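Rascombe Room Services
Shared rooms: chairs, cups and table clearing - frequently asked questions

Last revised Wed 10 November

Which rooms does this page cover?
All shared rooms at the Vustevstead building, including the two on the Aron corridor. The Chin annexe has its own supplier and its own rules, posted inside the door.

Who do I contact about furniture or tableware?
Pouran Ghaffari, facilities desk, extension 1609. Give the room name and the item. Requests without a room name are returned.

What should be left on the tables after a booking?
Nothing that was brought in. Tumblers, bottles and other containers go to the side counter or home with their owner. Chairs are pushed in with the backrest parallel to the table edge.

Are clear plastic tumblers allowed?
Yes, in every room. Clear plastic is preferred to glass on hard floors. A tumbler with a printed band may be kept for reuse, provided the print is intact and the wall has not crazed.
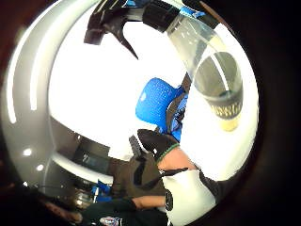 Printed tumblers are washed by hand in warm water with ordinary washing-up liquid. Scouring pads scratch clear plastic and lift the lettering. Stand the tumbler upside down on the rack and leave it to drain. Do not stack printed tumblers while damp - the bands can stick to one another and tear when separated.

Can a tumbler go in the dishwasher?
Only if the base carries a dishwasher mark. Use the top rack. If there is no mark, wash by hand.

How are the chair backs cleaned?
Perforated and mesh backs are vacuumed with the soft brush, front and rear, then wiped with a well wrung cloth. Spray cleaner goes on the cloth and never directly on the back, as it collects in the holes and dries to a white residue. Solid seats may be wiped in the usual way.

May I hang a bag on the back of a chair?
Light bags only. A heavy bag can tip an unoccupied chair. Straps should be kept clear of the floor and of the castors, where fitted.

What is done with unlabelled or part-used containers?
They are held on the side counter until the end of the day and then emptied and recycled. Labelled containers are kept for 2 working days. If the text on the label is too small to read easily, add your name in marker on a piece of tape.

Should containers be stored upright or on their side?
Upright, with the lid closed. Tapered containers roll in a curve when laid down, so they need a stop behind them if they must be placed on their side for a short time.

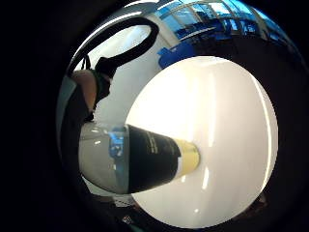 Stock and replacement

How many tumblers are held in stock?
The store holds 100. When stock runs low the facilities desk reorders, and bookings for large groups may be asked to bring their own.

When are chairs inspected?
Each March. The check covers the backrest fixing, the seat and the feet or castors. A chair that fails is tagged and taken out of the room the same day.

How do I report a damaged chair between inspections?
Turn it to face the wall and contact the desk. Please do not tighten the backrest bolts yourself - the torque differs between models.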